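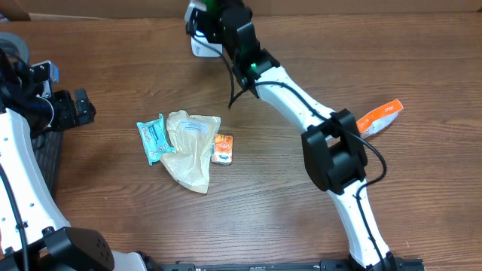 To: packing-list
Date: June 11, 2024
Subject: Re: Small packets, sorting order and the outer carton

> We have started putting up mixed small packets for the Tadby orders and
> I would like to settle the layout before we print the pick sheets. At
> present everything goes into one carton in whatever order it comes off
> the table. Two complaints so far, both of crushed wrappers. Should we
> go to a divided carton, or is it enough to change the order of packing?
> Also, does anyone still weigh at the end?

Change the order first. Dividers cost money and they take up room that the Tadby cartons don't have. I went through this with the Restetti orders in January and ended up with a method that needs no insert at all.

The trouble with small wrapped goods is the seal at each end. A crinkled plastic wrapper will take a fair load across its flat face and almost none on the end seal. If the packets are dropped in on end they lean, the lean gets worse in transit, and the bottom seals carry the lot. Laid flat, with the end seals facing the short sides of the carton, they sit still. Overlap each row on the last by the width of the seal and no more.

On the table, leave the items spread out with a hand's width between them before you begin. People like to push everything into a heap to save reach, and then pick from the heap by colour, and that is how you get two of one flavour and none of another. Spread out, a short line is obvious at a glance. Turn the packets so the printed side is up while they are still on the table. Turning them inside the carton bends the corners.

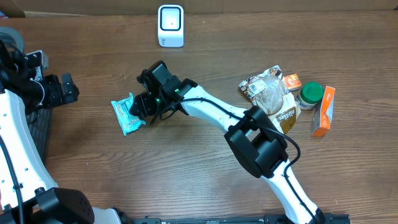 Hard items go in before soft ones. Anything boxy with a rigid face, whatever its size, belongs against the carton wall with its face turned outward, and the wrapped packets fill in from there. If you do it the other way around, the box rides up on the packets and its corner ends up in the middle of a wrapper. One sheet of plain paper between the hard item and the first packet is plenty. The bubble sleeve that Milov supplies is too thick for this job and pushes the lid up.

As for weighing: yes, at the end, every carton. We set the target from a known good carton, which for our mix came to 1310 grams closed and taped. I wouldn't copy that figure, as your mix is different. Pack one yourself, check it against the sheet twice, weigh it, and write the result on the pick sheet where the packer can see it. A missing packet shows up on any decent bench scale. A swapped one doesn't, so the scale does not replace the look over the table.

Tape last, one strip along the centre seam and one across each end. Keep the roll at the far corner of the table, out of the sorting area. When it lives in the middle, packets stick to the loose end and the wrapper tears when you pull it free.

We have put through some 4000 cartons this way. I don't have a proper count of returns for the whole run, so treat that as experience and not as a test result.

One thing I haven't solved is the Lim line. Those packets are filled with more air and will not lie flat under a closed lid unless they go in the top layer, and then the address label sits crooked over the bulge. If anybody has a carton depth that works for them, please send the inside measurements to the list. Outside measurements are no use to me, the board thickness varies too much between suppliers.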